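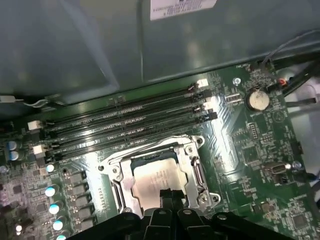 Four memory slots and the label side of the case, with no memory in them.

Vorkalis magnetic screwdriver set: eight months with the one I nearly sent back

I've owned a lot of cheap screwdriver sets. There was the one from the petrol station, the one that came in a Christmas cracker (I'm not joking, it did three pairs of glasses before it bent) and the one my brother-in-law Boris Machala gave me, which he then borrowed and still has. So when I finally decided to refurbish a few old desktop computers for the homework club in Flanport, I thought I'd better spend proper money for once, and I bought the Vorkalis set.

It comes in a flat tin about the size of a paperback, with a handle, a short extension, a long extension and more bits than I will ever use. I've found a home for maybe a third of them. The rest sit there looking very smart, and every so often I take one out and wonder what on earth takes a screw that shape.

First impressions weren't great, I'll admit. The tin smelt of machine oil and the handle felt too light, a bit like a toy, and the lid was so stiff that I tipped half the bits onto the kitchen floor the first evening. I had the returns label printed and everything. Then I had a go at a case screw that had beaten every other driver in the house, and it came out on the first turn without chewing the head. The returns label went in the recycling.

The handle

It's a slim one with a spinning cap, so you rest a fingertip on top and twist the lower part with your thumb. If you've never used one of these you will love it for the first hour and then stop noticing it, and I mean that as praise. The grip is ridged metal and gets slippery if your hands are at all greasy. I've wrapped mine in a bit of tennis tape, which looks dreadful and works a treat.

I do wish it were fatter. For tiny screws it's perfect, but for the big ones that hold a power supply in place I want something I can get my whole fist round. My friend Nikola Piątek has much smaller hands than me and thinks it's just right, so take that with a pinch of salt.

The magnet

Right, this is what I bought it for. The bits sit in the end of the handle with a good firm click and the magnet carries through to the tip, so the screw stays on the end while you lower it into place. Inside a computer case that is worth a great deal. Anyone who has dropped a screw down behind a motherboard and had to turn the whole machine upside down and shake it like a money box will know what I mean.

With the short extension it holds every screw I've tried. With the long one it gets a bit feeble, and the heavier screws droop and then fall off just as you get them near the hole. I've started using the long extension only for taking things out, and going back to the short one for putting them in.

The bits

The cross-heads are the best part of the set. They fit snugly, they don't cam out and after some 200 screws the one I use most still has crisp edges. The flat ones are fine. The little star-shaped ones are good too, though the very smallest snapped on me while I was taking the back off an old laptop. I was leaning on it harder than I should have been – it was late and I was cross – so I don't hold it against them.

I emailed to ask about a spare and got a reply from a very polite chap called Rogério Cordeiro, who sent one out free. It took 15 days to arrive, and that was long enough for me to forget what I'd wanted it for.

What I don't like is the labelling. The sizes are stamped on the side of each bit in letters so small that I need my reading glasses and the big lamp. The foam tray has no markings at all, so once you've muddled them up (see kitchen floor, above) you're on your own. I've gone round mine with a silver pen.

Against the Grorex

I had a loan of the Grorex set for a fortnight, so I did a bit of swapping back and forth. The Grorex has the nicer case by miles, a zip-up fabric thing that opens flat and stays open, and its handle is chunkier. But the bits wobble. You can feel a tiny bit of play each time you change direction, and on a stubborn screw that's the difference between getting it out and rounding it off. It's also a good deal dearer. If Vorkalis ever put their bits in a Grorex case I'd be first in the queue.

Would I buy it again?

Yes, I would, and I've bought a second one for my dad. It isn't the tool for flat-pack furniture or anything with big wood screws, and please don't try to fix a bicycle with it. For computers, toys, battery covers, plug tops and the annoying panel on the back of the tumble dryer, it's lovely. I've knocked a star off for the tray and the stiff lid.

Four stars out of five.

Comments

Pichit Thaweesak
I've had the same set for a couple of years and the lid does loosen up. A rub of candle wax along the rim helps. Agree completely about the long extension.

Boris Machala
I do NOT still have your screwdrivers. I have one of them.

Pichit Rungrueang
Does the handle take ordinary bits from other makers? I've got a drawer full of Nakpan ones and would rather not start from scratch.

Nikola Piątek
Mine takes the Nakpan small ones but the bigger ones won't go in. Still say the handle is the right size!

Last updated: Friday, August 16, 2024

Contact | Copyright, all words my own unless stated | Back to top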